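Miranda label queue stops after 39 jobs
Ticket status: Resolved
Site: Trakow stockroom, packing desk

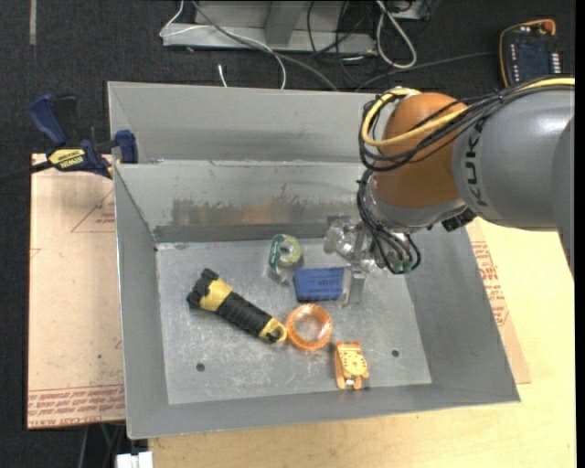
Flashlight and tape roll in the metal bin.

Reported problem
Label printer on the packing desk stops partway through the morning batch. The Miranda client shows "Queue held" and no error code. Power cycling the printer clears the queue but loses the remaining labels.

Environment
Miranda client on 2 workstations, shared printer over the wired network. Stock data comes from Stilinance. Print server is Ultomon, default settings.

Log
8:10 Batch of 600 labels sent from workstation 1. Held after job 39.
8:25 Cable and switch port swapped. Same result.
8:40 Batch sent from workstation 2. Held after job 39. Workstation fault ruled out.
9:05 Ultomon spool folder checked. Disk space normal. Job 40 present with zero length.
9:20 Stilinance export opened in a text editor. Line 40 has a line break inside the item name field. Miranda reads it as an empty record.
9:35 Line break removed, batch sent again. All labels printed.

Cause
Item name pasted into Stilinance with a trailing line break.

Fix
Record corrected. "Strip control characters" turned on in the export profile. Spool timeout in Ultomon set to 8 seconds so that an empty job is dropped and logged.

Open item
Older export profiles still have the setting off. Separate ticket to follow.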